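4 min read
212 shares | 16 comments

The long goodbye of the superhero sidekick

There was a time when every caped hero came with a smaller, chirpier one attached. The sidekick asked the obvious questions, got tied to things and was home in time for tea. Then the films got serious, and the sidekick was quietly let go.

Clastamar, now on its third outing, would like him back. The first two films gave us a lone avenger with a jaw like a sideboard, brooding on the roofs of Brovham in the rain. The third, due in August, hands him Pisteck, a 16-year-old with a bus pass and a great many opinions. The trailer runs for over two minutes and he talks through most of it.

I am in favour. A hero on his own has to explain the plot to a window, and Clastamar has addressed more windows than a double-glazing salesman. Give him someone to be cross with and he becomes almost human. The best moment in the trailer has no explosions at all – just the pair of them on a fire escape, arguing over whose turn it was to bring the rope.

The comics worked this out long ago. Pisteck first turned up as a paperboy with four lines, and readers liked him so much that he was given a mask, a motive and, for one regrettable summer, a hovercraft. The hovercraft has not made the film. I shall be writing to someone.
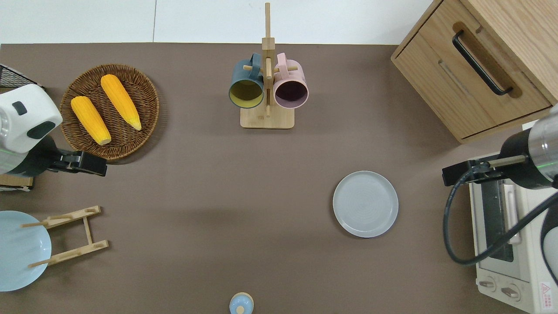 Two ears of corn in a wicker basket.

What worries me is Birkett, the villain, who has been handed a tragic childhood. They all have one now. I miss the sort who wanted to flood the city simply because he owned a lot of water. By the time Birkett has finished telling us about his father there may be barely enough film left for the fight on the viaduct.

Still, I'll be there on opening night with a bucket of popcorn the size of a font, hoping for the rope argument in full. If they cut it for more rooftop rain, I want my paperboy back.

16 February 2020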